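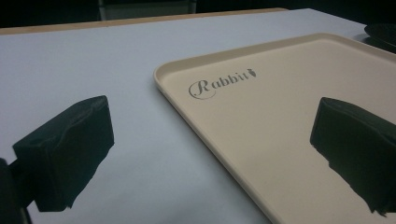 Posted by E. Chowdary, table and tray lead, Brusix
Posted 02/06/2018

Paid call for participants: serving trays and round boards, Dodville

I'll start with what I think of most calls like this one. They promise a fun afternoon and the chance to shape the products of tomorrow, and then you sit in a hallway for an hour and get handed a pen. I have been to a few as a participant and I have the pens. So please read this one slowly and decide for yourself if it's worth the drive.

Brusix sells things for the table. We are looking for 27 people to come to our Dodville rooms and handle trays and round serving pieces: pick them up, put them down, carry them across a room, stack them, and tell us what annoys you. The sessions run through August. Each one lasts roughly 80 minutes and you would come to 2 of them.

Why we are doing it

Our catalog says the large cream tray is "easy to lift from any surface." I didn't write that and I'm not convinced. It is a shallow tray with a low rim and soft corners, and a rim that low gives your fingers very little to get under when the tray is lying flat. Some people slide it to the table edge first. Some people tip it. I have seen a grown man use a butter knife. Akard, the company that makes it for us, believes the complaints come from people with wet hands. Maybe so. I would like to see it before I repeat it to anybody.

There is also the color. Off-white on a pale table looks nice in a catalog, and I have doubts about how well people see the edge of it when they are busy with something else.

The round pieces

The other half of the session is about discs with a gray speckled finish meant to look like granite. Buyers tell us they expect the piece to be heavy, and then they grab it as if it were. Does that change where they put their hands? Our design people say yes, very firmly, on the strength of one meeting.

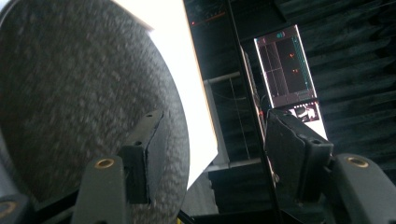

A smooth rounded edge feels pleasant and can also be a pain to hold upright while you look for somewhere to set it. We'll ask you to hold a disc by the rim, turn it over, and stand it up. If you find you want to use both hands, use both hands. You won't be graded.

Who we want

Adults who set or clear a table at least a few times a week. Restaurant and cafeteria workers are welcome, but we can't fill the whole list with them. Left-handed people, please apply; the last round had almost none. If you have sore or stiff hands you are very welcome, and you can stop whenever you like.

We don't want people who work for a housewares company, or anyone who did the spring round.

What you get

80 dollars per session, paid by check before you leave the building. No gift cards, no store credit, no drawing for a prize. Parking is free. There is coffee, which I can't recommend.

What you should know first

You will be on your feet for most of it. It is repetitive, and by the tenth lift you will have strong opinions about rims. You may also see no change in the product afterward. I can't promise that Akard will redo a mold over our notes, and I would be wary of anyone who did.

How to apply

Write to the Brusix front desk, Dodville, with "trays" in the subject line. Tell us which hand you favor, how often you set a table, and which parts of August are no good for you. One paragraph is plenty. Please don't send a résumé – we had several last time and read none of them. We'll answer either way, usually within a week.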